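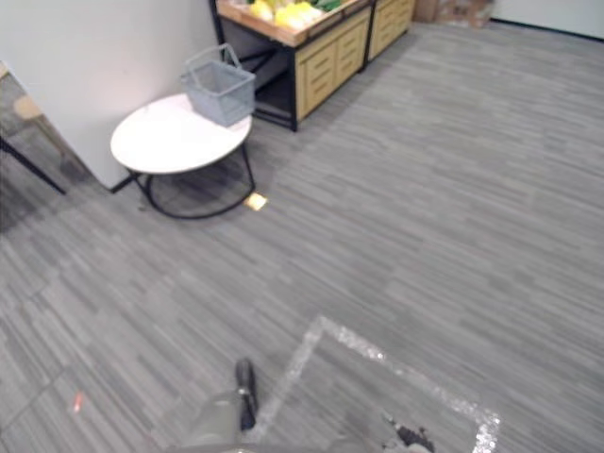
Gray striped carpet with silver tape on it.

Topic: Tape residue on office carpet, what do you use?

marta_k
Good evening to all. I rent two rooms on the second floor of an old building and I will give them back at the end of April. The floor is gray carpet with stripes, low pile, glued down. In three places we put tape to mark where things should stand. The oldest tape is there for more than a year.

I tried one corner in the other room, behind the door. The tape came up in small pieces and left a gray sticky line. When I walk on it, it catches the dust and becomes darker. The landlord's agent is Folgate and the contract says "free from adhesive and marking". I would like to do it correctly and not pay for a new floor.

What do you use for the glue? And is it better to pull the tape cold, or to warm it first?

doorstop44
Warm it. Hair dryer on medium, ten seconds on a short length, pull low and slow, almost flat against the floor. If you pull straight up you tear the backing off and leave the glue behind, which sounds like what you got behind the door.

For the glue, plain rubbing alcohol on a white cloth. Blot, don't rub.

LachlanC
Disagree about the hair dryer. I fitted carpet for years and heat makes old adhesive run down into the pile. Freeze it. Ice cubes in a plastic bag, leave it on the strip until the tape goes stiff, then lift it with a blunt scraper. The glue goes brittle and a good part of it comes up like crumbs. Vacuum, then deal with what is left.

Lachlan Carnegie, Illuslow Floors (retired)

doorstop44
Ice on glued down carpet? Then you have water under it if the bag leaks, and the carpet adhesive lets go too. I have seen a whole seam lift.

LachlanC
Use a bag without a hole in it.

pbrun
Both work, it depends on the tape. Cloth tape with rubber glue gets soft and stringy with heat. The thin plastic kind with acrylic glue usually likes a bit of warmth. marta_k, do you know which tape it is? Is there a name inside the roll?

marta_k
Thank you for the quick answers. I have the last roll in a drawer. Inside the cardboard it says Vuretti and then 444, I think this is the type. It is silver and the surface is shiny. If I tear it, it does not tear, I must cut it. So I suppose it is the plastic kind and not the cloth.

pbrun
Then I would start warm. Low setting, and test behind the door again before you go to the middle of the room.

CamMac
Please find out what the carpet is made of before you put anything on it. Nylon and polypropylene will take alcohol without trouble in most cases. Wool blend, be careful. And if it is solution dyed you are in luck, the color goes all the way through and you would have to work hard to spoil it. Striped office carpet in gray is very often solution dyed, but I would not bet my deposit on "very often".

Cut one fiber from the edge by the threshold and ask the building for the data sheet. They should have one.

marta_k
I wrote to the agent. They answered that the carpet is Baird, nylon, and they do not know more. They also said that their own cleaner charges by the room and that I am "welcome to use this service". I think I am not so welcome, I think they would like it.

nonna_of_five
Peanut butter!! I am serious, my daughter got chewing gum out of the stair runner with it, the smooth one of course, not the crunchy (we learned that with the first step). You leave it ten minutes and everything slides off.

CamMac
With respect, no. It takes off the gum and leaves you with oil in the carpet, and oil collects dirt faster than the glue did. The same goes for the orange cleaners, unless you rinse them out completely with a little dish soap and water afterward. People skip the rinse and come back here in a month with a black line.

nonna_of_five
Well, our stairs look lovely, but I take the point about the rinse.

LachlanC
Agree with Cameron on this one. Soap is the same story, by the way. Half the dark marks I was called out for were old soap.

quietdesk
One thing I did not see here: the shadow. After you take the glue off, the part that was under the tape can look cleaner and fluffier than the rest, because nobody walked on it. We had this with a square in a showroom. The tape was gone, the glue was gone, and you still saw a perfect square from the door. We had to clean the whole room to make it disappear. A machine from the hardware store was enough.

marta_k
This is exactly my fear — I can remove the line and the line is still there.

But I have some progress to report. I did a short piece in the morning with the hair dryer on low, and another short piece with the ice. The warm one came up in one length and left a thin film. The cold one broke in four pieces, but under it there was less glue. So I am sorry, I cannot say who wins.

For the film I used alcohol on a white towel, pressing and turning the towel. After 3 rounds I do not feel it with my finger. The color did not come onto the towel.

doorstop44
That's a good result. Let it dry overnight and press a piece of white paper towel on it with your shoe. If it sticks at all, do one more round.

LachlanC
Less glue with the ice. I only mention it.

pbrun
Less glue and four times the work. How many feet of tape in total?

marta_k
I measured, 100 feet with the two rooms together. I will do it warm, and keep the ice for the corners where the tape is double. Then I rent the machine for one day, as quietdesk wrote.

CamMac
Open the windows if you use alcohol over that length, and keep the hair dryer away while it is still damp. Don't do both in the same spot at the same time.

marta_k
Yes, the windows will be open. I start tomorrow with the small room and I will write how the paper towel looks.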